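Tania Akanda manages surface finishing and cleaning standards at Bandara, a small workshop supplier, and most of her answers begin with the table. The tops are white with a thin black edge, and she specified them herself.

"White shows the dirt," she says. "On grey you can leave a crumb there all day. On white you see it from the door."

The routine is short. Tops are cleared and wiped with folded white paper, one sheet per pass, working from the far side towards the operator. Each sheet is then inspected before it goes in the bin.

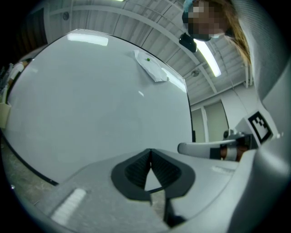

"The sheet is the record," Akanda says. "If it comes up clean, you stop. If there's something on it, you do the next pass. I don't want people wiping for the sake of it."

Bandara gets through 2,000 sheets in a typical month, down from a peak in February, when the supplier Trallallow changed the fold and staff began pulling two at once. She went back to the older fold at the next order.

Lighting took longer to settle. The room has fluorescent tubes overhead, and a polished top throws them back as glare. Akanda accepts some of it. "You need a low angle of light to find small bits. You move your head until the reflection slides over the area you're checking. It takes 60 seconds a table."

She is less relaxed about what gets left out. Anything that lives on a table needs a fixed position, and the written procedure, known in the building as Drelludlow after the first site to use it, runs to 29 lines. Nine of them deal with putting things back.
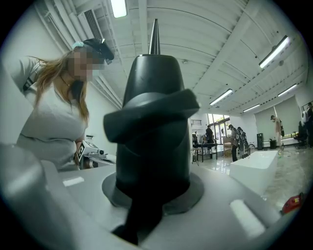 At the white work surface, under the exposed beams and pipework.

Asked whether the same procedure would suit a kitchen or a classroom, she says most of it would. Bultetti, which runs shared workrooms, has taken the wiping section and dropped the rest. "They'll want the putting-back section by the summer," she says. The next review of the tops is on Tuesday.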